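Corkatstead Water Tray: a small set of hand-guided two-arm demonstrations

README, second release 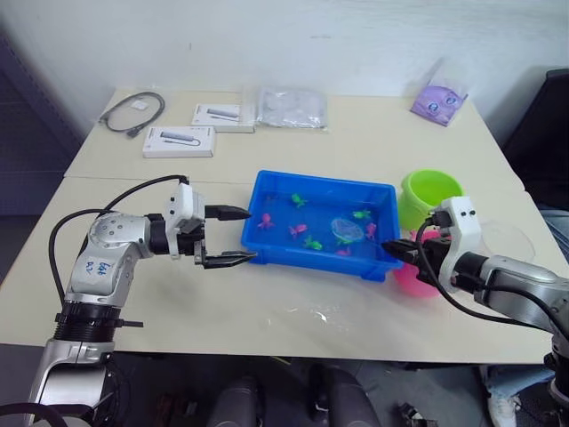 We started this collection in February because we wanted something wetter than the usual block stacking. Most of the shared sets we had learned from were full of cubes, cups and folded cloths, all of them lovely, and all of them things that stay where you put them. Toys in water drift. They turn round when you reach for them, they bunch up in the corner you can't get to, and a person steering two arms has to keep changing their mind. We thought that would be worth recording, and we still do!

What is in the set

There are 1,000 episodes, each one a single attempt at moving toys out of a shallow tray of water with two arms, each arm fitted with a two-finger gripper. A small round net is part of the task and the operator may use it or leave it alone. The toys are little soft plastic sea creatures, octopuses and turtles, in pink and green. The sorting rule is written in the text file that comes with every episode, so please read it from there and don't guess it from the colours of the buckets. We changed the rule several times and the buckets did not always change with it.

Episodes last 45 seconds at most. If the operator had finished before then they pressed the foot switch and the recording stopped early. If they hadn't, it stopped anyway, and we kept it.

How the demonstrations were made

Everything was steered by remote control from a pair of smaller leader arms, which the operator holds and moves by hand while the working arms copy along. We call the leader pair Brunton, after the bench it was first bolted to, and you will see that name in the folder paths. It means nothing more than "the ones you hold". Joint positions, gripper opening and camera pictures are saved together with a shared clock.

Operators practised for 15 episodes before anything of theirs was kept. The practice runs are in a separate folder called Prarton, and we would gently encourage you to have a look at them, as they contain a good many hesitations and second tries that the main set is rather short of. (One of our operators is left-handed and the difference is quite plain in the net episodes — there is a flag for it in the index.)

Labels

Each episode is marked as done, partly done or not done. "Partly" covers a wide range, I'm afraid. It might mean one toy left behind, or it might mean one toy moved. We have written short notes for 61 of the partly done episodes, chosen because two of us disagreed about them, and the notes say what we disagreed about. The rest have only the label.

Things to know before you train on it

The things at the back of the table were left to come and go as they liked. Packaging, cables and bags turn up in some sessions and have nothing to do with the task. If your model seems to care about them, try the cropped version of the pictures, which keeps the front table and loses most of the rest.

Water is hard on depth readings. We recorded them for the first few sessions, found them full of holes wherever the surface caught the light, and left them out of this release. Drenden, the older sister set with the dry tray, does have depth, and the file layout is the same, so anything that loads one ought to load the other.

The water level was topped up by eye. We did not measure it, and we are sorry about that now.

Gripper opening is given as a fraction, with nought for closed and one for fully open. In the first release it was the other way round for the right arm only. If you downloaded that version, please fetch the new index file before doing anything else; the pictures themselves have not changed and you needn't download those again.

Using and sharing

You are welcome to use the set for teaching and research, and to pass it on with this file kept alongside. If you add episodes of your own we would love to have them, particularly with other toys or a deeper tray. Please keep to the same folder names and put your additions in a new session folder, so that the numbering of the old ones stays put.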